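3.2 Setup and Daily Care of the Tabletop Cell

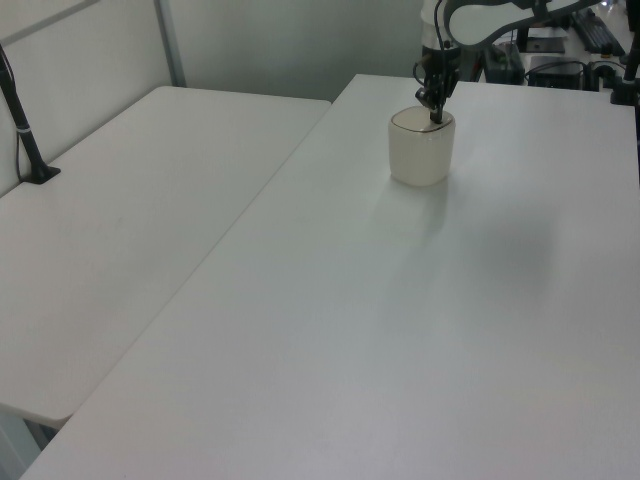 Figure 4. The Grovby cell during a cup trial. The fingertips of the gripper are lowered into the opening of the cup.

The cell used in our experiments consists of one robot arm, one gripper with a small module mounted at the wrist, and two white folding tables placed side by side (Figure 4). We selected folding tables because the cell had to be moved two times between the Grovby laboratory and the workshop in Zesgate, and heavier furniture could not pass the door of the second room. This choice had consequences for the accuracy of the cell, and we describe them in this section together with the procedure we follow to keep the cell in a usable state.

The two tabletops do not form one continuous plane. A seam runs between them, and the left surface is set at a slightly different height and angle. In the first weeks we tried to correct this with thin pads under the feet, but the correction was lost each time that somebody leaned on the table. We therefore decided to treat the right table as the only reference surface. All target positions are defined on it, and objects are never placed across the seam. The left table stays clear during trials, apart from the base of a pole mount that stands at its back edge.

The height of the reference surface is measured at the start of every working day. The operator closes the gripper, moves the arm above a fixed list of points, and lowers it in small steps until a sheet of paper under the fingertips can no longer be pulled freely. The heights are written to the Rastogi configuration file, and the control program fits a plane through them. If any point differs from the plane by more than 2 mm, the table feet are checked and the measurement is repeated. We do not correct such a difference in software, as in our experience it usually means that a folding leg is not fully locked.

The cup task is the most sensitive to errors in this plane. The cup is squat, with a rounded-square shape and a thin gold-colored rim, and the fingertips must go inside the rim without touching it. The gripper points straight down during this movement. An error in height is less dangerous here than an error in the horizontal position, which brings one finger onto the rim. For this reason we limit the speed of the descent in the last part of the path, and the arm stops when the estimated contact force is above the threshold. After a stop the operator raises the arm by hand control and inspects the rim before the next trial.

The cable at the wrist required more attention than we expected. It hangs in a loop along the side of the wrist, so that the last joint can turn without pulling on the connector. When the loop was too short, the signal of the wrist module was interrupted at large joint angles. When it was too long, the cable could catch on objects during low approaches. We now set the loop with the wrist turned to its end position in both directions and fix it only after this test. The loop is looked at again after every 200 trials, at the same time as the screws of the fingertips are tightened.

The fingertips are cleaned with a dry cloth before each session. Dust from the glazed cup surface makes them slide, and this effect was visible in our data before we noticed it by eye. We replace the fingertip covers after 3000 closing cycles, or earlier if a cut is found. The new covers change the length of the fingers slightly, so the plane measurement must be done again after each replacement.

The mounting posts are checked last. Their clamps are tightened with the same key, and the position of each post is compared with a pencil mark on the table. If a post was moved, the camera calibration is repeated with the Hinditton board before any new trial is recorded. Trials made between the last correct check and the discovery of a moved post are kept in the raw data, but they are not included in the results of Section 4.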